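Orton Hand-Guided Teaching Kit

Products > Teaching and remote control > Orton kit

The Orton kit is for recording tasks on a small robot arm. An operator moves the leader arm by hand and the follower arm copies the movement. Each run is saved with the camera picture and the joint positions, ready for training or playback.

What is supplied
Leader arm with trigger handle
Follower arm with two-finger gripper
Two table clamps
Overhead camera and stand
Power supply, cables and spare finger tips
Ernance recording software, one licence

You need your own computer and a firm table. The arms arrive assembled. Calibration is done once for each pair and has to be repeated if a servo is changed.

Ways of teaching

By leader arm. This suits most picking and placing work. Squeezing the trigger closes the gripper, and a foot switch (sold separately) starts and ends a run.

By remote control. The follower can be driven over a local network from another room. The operator works from the camera picture. Use a wired connection.

By hand. With the servos released, the follower itself can be pushed through a movement. Support the arm before releasing it. Gripper opening is set afterwards in the software.

Marking the task on the picture
The software can draw two circles over the camera picture, red for the piece to be picked up and blue for the place where it should go. On a chess board, a pawn on b2 is marked in red and the empty square a3 in blue. The marks can be saved with the run or left out.

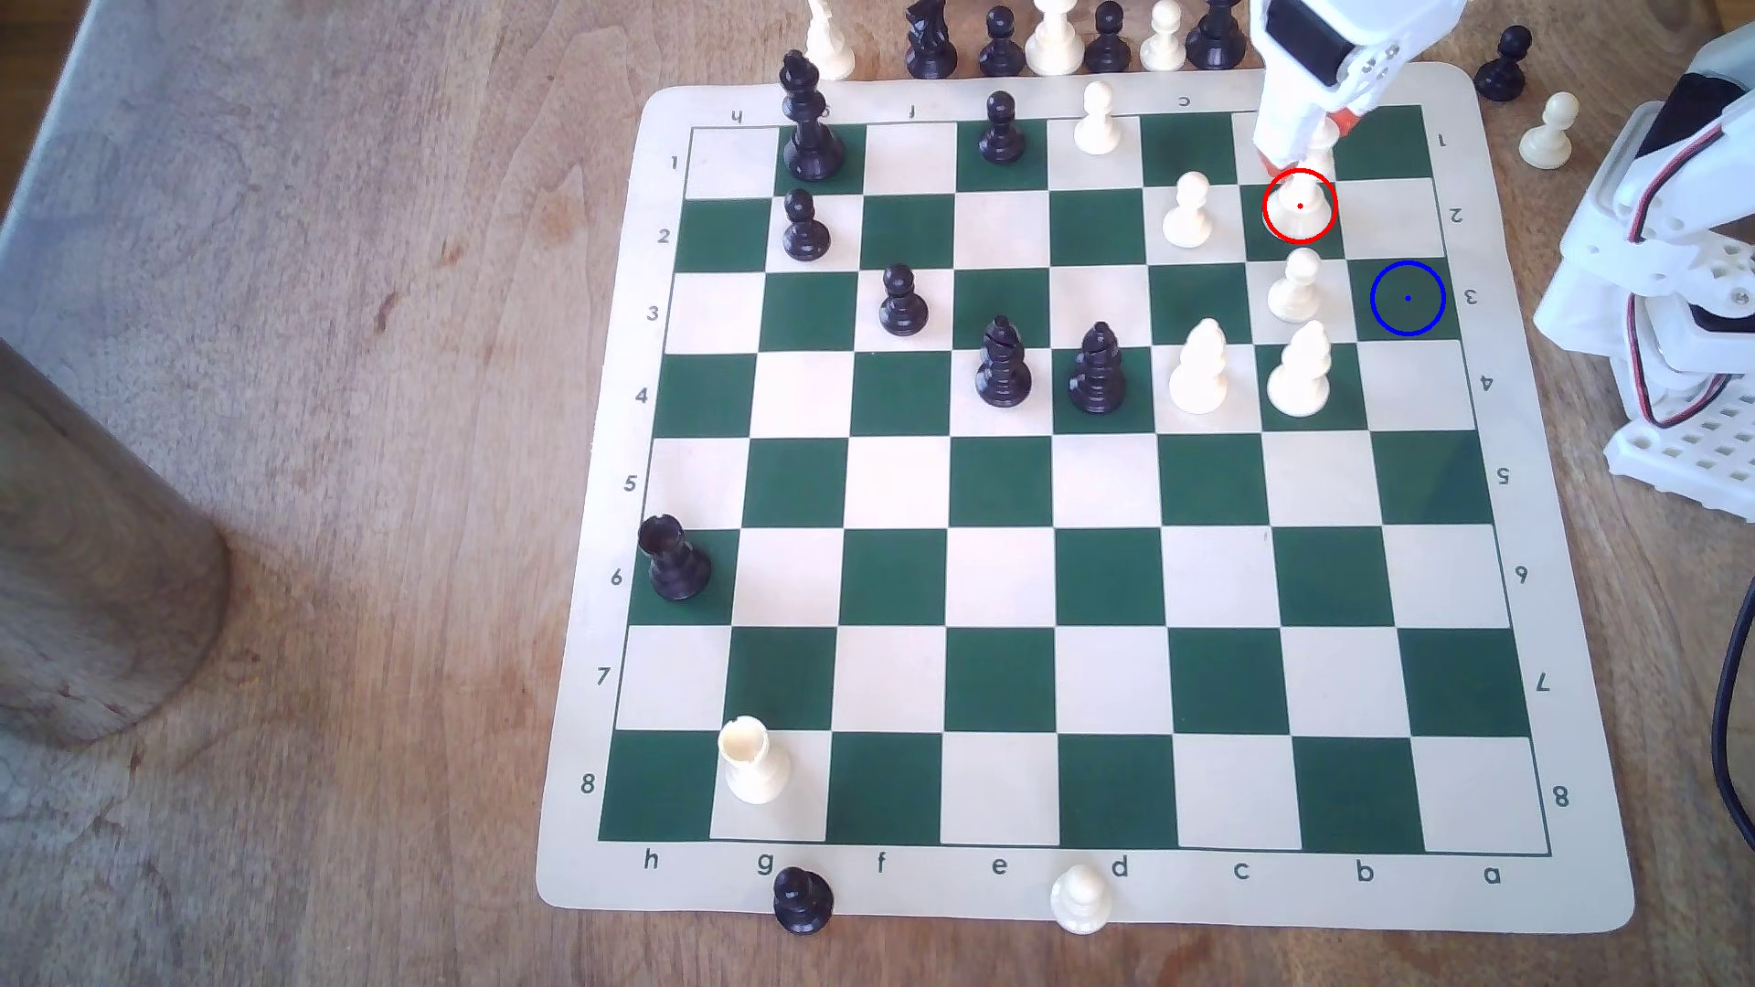 Storage and export
A project holds up to 1,000 runs. Runs can be trimmed, renamed or deleted before export. Larger projects need the Prarnivside extension, which raises the limit to 4,000.

Guarantee and spares
The guarantee is 2 years on both arms. Finger tips and cables are not covered. Spares are sent from Van Leeuwen; quote part group 47 when ordering.

Questions before ordering: Roel Willems, sales. Help with calibration: Jelle Smits, support.

Page updated 25/04/2022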